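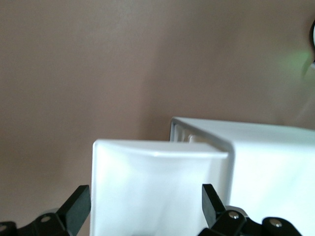
Weiß ist keine Eigenschaft, sondern eine Angabe mit Toleranz

Wer Kunststoffteile für den Innenraum bestellt, bekommt im Datenblatt meist vier Angaben zur Oberfläche: Werkstoff, Farbe, Glanzgrad, Struktur. Bei weißen Teilen ist die zweite davon in der Regel wertlos. »Weiß, ähnlich RAL 9003« steht da, und das Wort »ähnlich« erlaubt alles zwischen einem Kühlschrank und einem gealterten Lichtschalter. Ich vertrete seit Jahren die Ansicht, dass glatte, leicht glänzende weiße Flächen bei Gebrauchsteilen aus Kunststoff zu oft gewählt und zu selten begründet werden. Dieser Text versucht, die Begründung nachzuholen oder ihr Fehlen festzustellen.

Zunächst zum Glanz. Eine ebene Fläche mit schwachem Glanz gibt ihre Umgebung wieder, auch wenn sie das nach Ansicht des Konstrukteurs nicht tun soll. Unter einer kühlen Leuchte liegt ein bläulicher Schimmer auf ihr, der zu einer Seite hin in Grau übergeht. Der Betrachter liest diesen Verlauf als Form. Er vermutet eine Wölbung, wo keine ist, und übersieht sie unter Umständen, wo eine ist. Bei einem Teil, dessen Oberkante bewusst flach geschwungen ist, kann das erwünscht sein, denn der Schwung wird durch das Licht erst lesbar. Bei einem Teil, dessen Oberkante gerade sein sollte und es wegen Einfallstellen oder Verzug nicht ist, wird der Fehler ebenso lesbar. Die glänzende Fläche ist in dieser Hinsicht unparteiisch. Ein fein erodiertes Teil mit mattem Narbbild hätte beides gedämpft.

Eugeniusz Grabowska, mit dem ich in der Werkzeugabnahme bei Bednárik zu tun hatte, hielt dagegen, dass man Fehler sehen müsse, um sie abzustellen. Das stimmt für die Bemusterung. Für das Serienteil in der Küche oder im Bad stimmt es nicht. Der Käufer stellt nichts ab, er reklamiert oder ärgert sich. Wer die Oberfläche nach den Bedürfnissen der Prüfstelle auslegt, verwechselt zwei Beleuchtungssituationen und zwei Adressaten.

Dann die Ecken. Kleine Radien an den oberen Ecken eines quaderförmigen Teils gelten als Gestaltungsmerkmal, sind aber in erster Linie eine Frage der Füllung und der Handhabung. Eine scharfe Ecke füllt schlechter, sie baut Spannungen auf, und sie drückt in den Handballen. Ein Radius von einem Millimeter löst die ersten beiden Probleme weitgehend, das dritte nicht. Erst ab etwa zwei Millimetern wird eine Kante so angenehm, dass man das Teil ohne Nachdenken greift. Viele Hersteller bleiben darunter, weil das Teil mit kleinerem Radius auf dem Produktfoto präziser wirkt. Ich halte das für eine Fehlentscheidung, die sich in jeder Kollektion wiederholt.

Unterschätzt wird die flache Mulde am oberen Rand. Sie kostet im Werkzeug so gut wie nichts, sofern sie von Anfang an vorgesehen ist, und sie gibt dem Finger eine Orientierung, die auch ohne Hinsehen funktioniert. Voraussetzung ist, dass ihre Tiefe zum Teil passt. Ist sie zu gering, hält der Nutzer sie für Verzug. Ist sie zu tief, sammelt sie Staub und Kalk und wird bei weißem Material binnen weniger Wochen zur Schmutzlinie. Bei der Behälterserie Skolholm war sie im ersten Entwurf so flach, dass zwei Gutachten unabhängig voneinander »Kante nicht eben« vermerkten. Die Korrektur betrug weniger als einen Millimeter.

Nun zur Farbe selbst. Das gängige Argument für Weiß lautet, es passe zu allem. Es passt in Wahrheit vor allem zu anderem Weiß schlecht. Stellt man drei weiße Kunststoffteile verschiedener Hersteller vor eine weiße Wand, sieht man vier Farben. Stellt man sie vor einen dunklen Hintergrund, verschwinden die Unterschiede weitgehend, dafür tritt jede Kontur als helle Linie hervor, und mit ihr jeder Grat und jeder Versatz in der Trennebene. Mattes Schwarz daneben verstärkt diesen Effekt noch. Die Kombination aus weißem Körper und schwarzem Beschlag ist deshalb anspruchsvoller, als ihre Verbreitung vermuten lässt: Sie verlangt saubere Kanten, und sie verlangt Schrauben, über die jemand eine Entscheidung getroffen hat. Eine blanke silberne Schraube in einer matten schwarzen Platte ist immer der hellste Punkt ihrer Umgebung. Das kann man wollen. Meistens wurde schlicht die Schraube genommen, die im Lager lag.

Hinzu kommt die Alterung. ABS vergilbt unter UV-Belastung, je nach Stabilisierung schneller oder langsamer. Polypropylen hält die Farbe besser, zeigt aber Kratzer deutlicher und lässt sich schlechter auf Glanz bringen. ASA wäre für viele Anwendungen die richtige Wahl und wird aus Kostengründen gestrichen. In einer Versuchsreihe zu den Haltern der Serie Drelladness haben wir Musterplatten 1000 Stunden bewittert und danach neben unbelastete Rückstellmuster gelegt. Bereits nach 200 Stunden war der Unterschied bei einem der Werkstoffe mit bloßem Auge zu sehen. Von den 17 Platten hätte ich am Ende 6 noch als weiß bezeichnet, und auch das nur, solange kein Rückstellmuster danebenlag.

Hiu-tung Su hat mir zu einer früheren Fassung dieses Textes geschrieben, dass ich das Thema aus der Sicht des Prüfers behandle und die Reinigung vernachlässige. Der Einwand ist berechtigt. Eine glatte Fläche lässt sich mit einem feuchten Tuch abwischen, eine strukturierte hält Fett in den Tälern fest. In Küchen und Pflegebereichen kann das den Ausschlag geben. Allerdings wird die glatte Fläche durch das Abwischen auch verändert. Nach einigen hundert Wischvorgängen mit gewöhnlichem Scheuerschwamm ist der Glanz fleckig, und fleckiger Glanz sieht schmutziger aus als eine gleichmäßig matte Fläche mit demselben Restschmutz. Eine sehr feine Struktur, an der Grenze des Sichtbaren, ist hier der brauchbare Kompromiss. Sie wird selten spezifiziert, da sie im Werkzeug gepflegt werden muss und nach längerer Laufzeit blank wird.

Mein Vorschlag ist unspektakulär. Wer ein weißes Gebrauchsteil auslegt, sollte den Glanzgrad als Zahlenwert mit Messwinkel angeben, den Farbort mit zulässiger Abweichung, und beides für Neuzustand und gealterten Zustand getrennt. Die Eckenradien gehören in die Zeichnung und nicht in die Bemerkung »Kanten gebrochen«. Mulden und Schwünge am Rand sind mit Tiefe und Lage zu bemaßen, damit die Abnahme zwischen Absicht und Verzug unterscheiden kann. Bei Pomness hat man auf dieser Grundlage eine Werksvorschrift von zwei Seiten erstellt. Sie wird eingehalten, soweit ich das überblicke, mit Ausnahme der Angabe zum gealterten Zustand, für die noch kein Lieferant eine verbindliche Zusage unterschreiben wollte.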